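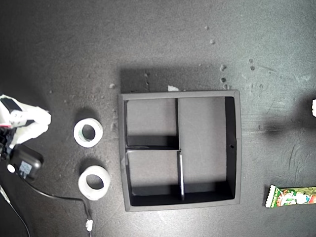 I've been recording demos for a tidy-the-desk policy since November, and this is the write-up I promised Nneka Ajayi so she can run sessions without calling me every ten minutes. It's for small tabletop arms with a two-finger gripper and teleop. If you have a bigger setup, most of it should still work, you'll just have longer resets.

The task first. Ours is "put the tape in the tray." Write yours as one plain sentence and stick it on the wall, then decide what counts as finished. I say the tape has to be flat on the floor of a compartment with the gripper open and clear. Leaning on a divider is a fail! Intan Lau and I used different rules for a whole week and I had to throw out 28 episodes (I'm still a bit sore about it).

Pick your compartments on purpose. A tray with one big slot and two smaller ones is great for this, but if you always aim for the big one, guess what the policy learns. I keep a list in a text file and work down it: big slot, upper left, lower left, shuffle, repeat.

Now the recording itself:

1. Home the arm and check that no cable can snag on the first move.
2. Set the tray, then the tape. Move both a little every time, and turn the tray a few degrees now and then.
3. Start recording, wait a beat, and go.
4. Drive at one steady speed. Long pauses while you think end up in the data, and then the robot thinks too.
5. Open the gripper, back straight out, stop recording.
6. Mark it good or bad right away. You will not remember later.

If you miss a grasp, keep going and try again in the same episode. I used to delete those, and the first policy I trained had no idea what to do after a miss. It just closed on air and carried on to the tray, very proud of itself. Now I keep the recoveries and tag them "retry."

Don't clean up too much, either. Crumbs, a wrapper, a scuffed table, shadows falling across things: leave them in and let them change from day to day. My early set was recorded on a spotless table under one lamp and fell apart as soon as somebody had lunch nearby.

For numbers, I got something usable at 650 episodes with one roll. With 2 rolls out at once I needed a lot more, and the current set is at 1,622. Stop and train a rough version early, watch where it fails, and record more of exactly that.

Name your folders with the task and the operator. Please. I have one called "new_new" and I'm scared to open it.

Next up is stacking, once I've sorted out the wrist cable.

Questions? Use the contact form | © 2021 Limano | Back to top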